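Home | Food | House | Garden | Travel | Subscribe

The case for the plain colander
House, 9th November
By the House desk

Most kitchens have a colander and most owners couldn't tell you where it came from. It gets bought in a hurry, usually with the first set of pots, and then it stays for decades.

The shape has changed more than people realise. The round metal bowl on feet still sells, but oval plastic models now take up much of the shelf at shops such as Zemholm. An oval sits more easily across a narrow sink, and a tab at the end gives you something to hold.

Colour has moved too. Pale greens and greyish purples have replaced the bright primaries of a few years ago, and they look calm beside the louder things that end up on the bench, like fruit and sauce bottles.
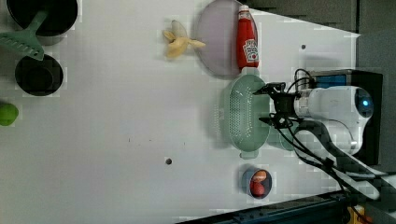
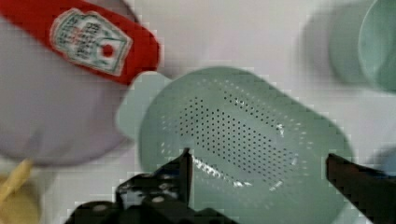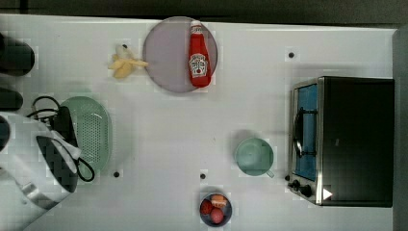
Mint green colander, red ketchup bottle.

What to look for

Check the holes first. Small holes in a dense grid will hold rice and lentils, though they drain more slowly than wide slots. Look for a raised rim, and run a finger along it to feel for rough moulding.

Price is a poor guide. Nevholm's basic oval costs $45 and its smaller one a good deal less, and we'd be happy with either. Plastic should be kept off a hot element. Wash it straight after pasta, before the starch dries in the holes.

If you have room for 2, make the second one small enough for berries.

Recent in House
Potovness: a market town kitchen
Cârstea enamel, piece by piece
56 ways with a tea towel
Cleaning the rangehood in August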